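Notes for the Sulwood talk, July 15, 2024. Slides are numbered in the margin of the printed copy. Slow down at slide 5.

## Slide 1 – Title

Thank Mirela Paiva for the invitation. Say that I worked in the Rarnholm recycling office for most of the period covered and that I wrote the deposit rules with Gilmar Barros. People should know that before they hear me speak well of them.

Questions at the end. The handout has the sources.

## Slide 2 – What a deposit is

You pay a little extra for a drink and get it back when you return the container. Most of the room will know this. Say it anyway, in one sentence, and move on.

The word "deposit" caused trouble in Rarnholm. On the receipt it was printed under the tax line, and many shoppers took it for a tax. We moved it directly under the price of the drink in December, and the complaints to the office dropped. It was a change to a receipt template. It should have been done before the start.

## Slide 3 – Rarnholm before the deposit

Curbside pickup took paper, metal and plastic in one bin. Plastic bottles went in with everything else and got dirty. Tokarz, the sorting company, paid less for them every year and finally wanted to be paid to take them.

Parks and bus stops were the other problem. Most of the drink containers picked up there had been bought within a few blocks, from kiosks and small shops. Those were the same shops that opposed the deposit the most.

(Pause here. Ask who in the room has a kiosk in their district.)

## Slide 4 – The shops

Large stores had space for a return machine and staff to empty it. Small shops had neither. The first draft of the rules treated them all the same, and Gilmar and I have to own that.

Osvaldo Batista ran a shop near the ferry landing. He came to the public meeting with a floor plan of his store and asked us to show him where 31 full bags would go before the truck came. We couldn't. The final rules let a small shop opt out if there was a return point within walking distance, and they paid a handling fee to the shops that stayed in.

Batista stayed in. Don't make too much of this. He has told me since that the fee is still too low.

## Slide 5 – The handling fee

Go slowly. This is the part other towns get wrong.

- The fee is paid per container, to the shop, every month.
- It comes out of the unclaimed deposits first. The drink companies cover any shortfall.
- If the fee is too low, shops make returning hard. They limit hours, limit the number of containers, or leave the machine full.
- If many people return their containers, there is less unclaimed money. A system that works well has to find the fee somewhere else.

The last point needs to be said twice. The council in Rarnholm had been told that unclaimed deposits would pay for everything. That was true only in the early months, when people were still forgetting to bring bottles back.

## Slide 6 – Caps, labels and crushed bottles

Short slide. We asked people to leave the cap on, empty the bottle and not crush it. The machine has to read the label. A crushed bottle is often refused, and the person behind it in line gets annoyed.

The old curbside instructions had said the opposite: cap off, flatten. We had spent years teaching people that. Tainá Trindade rewrote the leaflets and put the old rule next to the new one with a line through it. I was against showing the wrong rule at all. Her version tested better with residents, so we used it.

## Slide 7 – Bottles at home and at work

Returns depend on what people do with the bottle in the hours before they go to the store. If it goes in the kitchen trash it is usually gone. A separate bin near the place where people drink makes a difference, and it can be any bin.

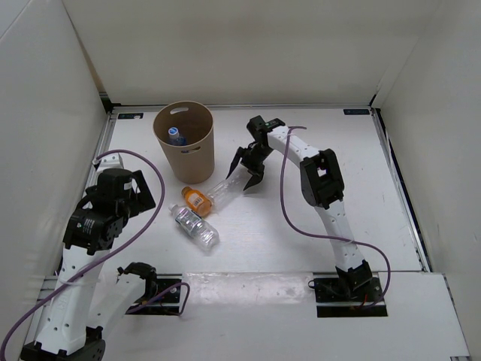
*Plastic bottles and a paper wastebasket.*

Offices were harder than homes. At home the person who paid the deposit gets it back. In an office the bottle is left in a meeting room, and the deposit belongs to no one in particular. Some workplaces let the cleaning crew keep the money. Others put it toward coffee. We gave no advice on this and I think we should have.

If time is short, skip the coffee part.

## Slide 8 – People who collect for income

Gano is the group that works with collectors. Gilang Lumenta, who runs it, asked us early on for return points that would accept more than 100 containers in one visit. Many machines at the stores stopped at that number. We opened 2 bulk counters, one at the Tokarz yard and one by the market hall.

The yard counter was too far from the bus line and was little used. The market hall counter is still busy. Put the counter where collectors already go.

Don't show the interview clip unless Gilang has confirmed. Check email before going on.

## Slide 9 – What I would ask first in Sulwood

- Who pays the handling fee once returns are high?
- Where does a person with a large load go?
- What do the current leaflets say about caps?
- Has anyone measured the back rooms of the smaller shops?

Leave this slide up during questions. Mirela has the microphone. If someone asks about glass, say that Rarnholm left glass out and that Gilmar can explain the reasons better than I can. His address is on the handout.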